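4.3 Das Badezimmer und seine Tür

Von den acht Räumen, die unsere Gruppe in der Wohngemeinschaft Givermont aufgenommen hat, ist das Bad der kleinste und der mit den meisten Seiten im Feldtagebuch. Die Küche hatten wir für ergiebiger gehalten. In der Küche wird aber vor allem gestanden, während man am Bad ständig vorbeikommt, hineinschaut, wieder umkehrt und die Tür mal zuzieht und mal nicht.

Gezählt haben wir nach dem Strichlistenverfahren aus Kapitel 2. Im Beobachtungszeitraum im September wurde die Badezimmertür 70 Mal bedient, davon 37 Mal mit der rechten Hand und 28 Mal mit der linken. Die restlichen Fälle entfallen auf Ellenbogen und Hüfte und stehen in der Tabelle unter »Sonstiges«, weil uns der Betreuer die Kategorie »Körpereinsatz« gestrichen hat.

Der Übergang vom Flur ins Bad ist baulich eine Kleinigkeit. Der Boden vor der Tür ist graugrün gestrichen und glänzt stellenweise, drinnen wechselt er zu einem grau-weißen Marmormuster, und an der Schwelle liegt warmbraunes Holz in Latten. In unserem ersten Entwurf hieß das noch »Materialdramaturgie« – das Wort ist auf Wunsch aller Beteiligten entfallen. Die Tür selbst ist weiß, der Türdrücker silberfarben, auf einem dunklen rechteckigen Schild.

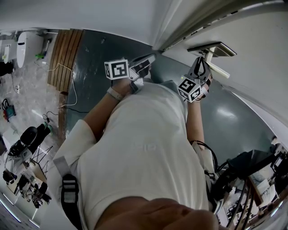
Dalia Hajji wandte beim Gegenlesen ein, wir hätten die Klinke viel zu ernst genommen und die Schwelle zu wenig, denn an einer Klinke sei noch niemand mit dem Zeh hängen geblieben. Man solle doch bitte die Striche für Stolpern nachtragen.

Das haben wir getan, soweit es ging. Stolpern war im Bogen nicht vorgesehen, taucht aber in den Randnotizen auf, meist mit Ausrufezeichen. Für die Auswertung reicht das nicht. Im nächsten Durchgang bekommt die Schwelle eine eigene Spalte, und der Bogen passt dann endgültig nicht mehr auf eine Seite.

Offen bleibt die Frage der angelehnten Tür. Im Bogen gibt es »auf« und »zu«, in der Wohnung gibt es dazwischen eine ganze Verständigungssprache, die alle Bewohner beherrschen und jeder anders erklärt. Wir haben angelehnt vorläufig als »auf« gewertet – mit den erwartbaren Missverständnissen.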